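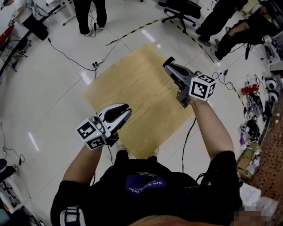
Food photography day: kitchen and set check, with comments

Site: Evier test kitchen, upstairs
Checked by: Senthil Pillai
Date: 2024-10-28
Job: winter recipe pages for Kolteo, 30 dishes

Marks are OK, FIX or SEE NOTE. A blank means I forgot, and you should ask me.

1. Fridges and cold holding

1.1 Main fridge at 5 degrees or below - OK
1.2 Raw meat on the bottom shelf, covered - OK
1.3 "Hero" food kept apart from food people will eat - FIX
Comment: Both were on the middle shelf under the same foil. One trifle is cream. The other is shaving foam, and it looks better. Label the lids, in capitals, before someone from Kolteo fetches a spoon.
1.4 Probe thermometer present and wiped down - SEE NOTE
Comment: Present. It was in the drawer with the birthday candles. Wipes are on order from Bevov.

2. Things that look like food

2.1 Glycerine, motor oil and hairspray in their own marked bottles - FIX
Comment: The glycerine is in an old syrup bottle. I raised this in September. The answer was that everybody knows. The work experience lad did not know, and he likes pancakes.
2.2 Inedible plates binned straight after the shot - OK
2.3 Allergen sheet on the wall and matches today's dishes - FIX
Comment: There is a sheet. It describes a summer picnic. Sesame and walnut are both in today's list and on neither side of the paper. 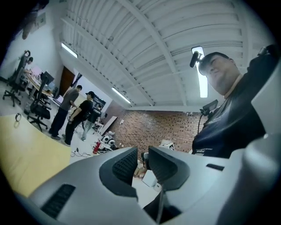
Reading time: 2 minutes

3. Heat, steam and flame

3.1 Blowtorch stored upright, gas off - OK
3.2 Fire blanket within reach of the hob - SEE NOTE
Comment: Within reach if you are tall. Lower the hook.
3.3 Extinguisher in date - OK
3.4 Steamer kept away from extension leads - FIX
Comment: The steamer gives the pies that just-out-of-the-oven look, and it was doing so directly over a four-way socket. Moved it while I was there. Please do not move it back for the crumble.
3.5 Oven gloves without holes - FIX
Comment: 2 pairs, three holes. Thumbs mostly.

4. Lights, stands and floor

4.1 Sandbags on all light stands - FIX
Comment: One stand was held down with a bag of basmati. Full marks for thrift. The bag then got opened for the pilaf.
4.2 Cables taped across walkways - OK
Comment: Very thoroughly. I lost a shoe for a moment.
4.3 Spills mopped at once, wet floor sign out - OK
4.4 Ladder checked before overhead shots - OK
4.5 Overhead arm tightened before any dish goes under it - OK
Comment: Okeke did this without being asked, twice, and I would like it noted that it can be done.

5. People

5.1 Hair tied back, aprons clean - OK
5.2 Blue plasters in the first aid box - FIX
Comment: The box holds one bandage and a menu for a curry house. Blue plasters, please, the sort you can spot in a sauce.
5.3 Knives washed and put away by whoever used them - SEE NOTE
Comment: Washed, yes. Left in a bowl of suds, also yes.
5.4 Proper lunch break, away from the set - FIX
Comment: Lunch was 55 minutes late and turned out to be the lasagne from shot nine, which had been under lights all morning. Anything that has been photographed for longer than it was cooked goes in the bin. I don't care how good the cheese looks.

6. End of day

6.1 Surfaces washed, then sanitised, in that order - OK
6.2 Leftovers dated or thrown out - OK
6.3 Gas off, ovens off, back door locked - OK
Comment: Checked the door myself. Then went back and checked it again, as one does.

To be put right before the next shoot: 1.3, 2.1, 2.3, 3.4, 3.5, 4.1, 5.2, 5.4. I'll be round again with the same clipboard. The fire blanket hook needs a drill, and the drill was last seen propping up a backdrop.

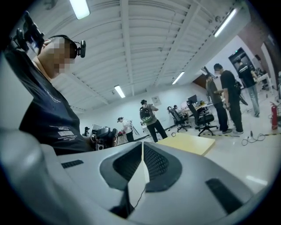
Head-mounted camera and light grey gripper.

Signed: S. Pillai
Copy to: Evier kitchen office, Kolteo recipe desk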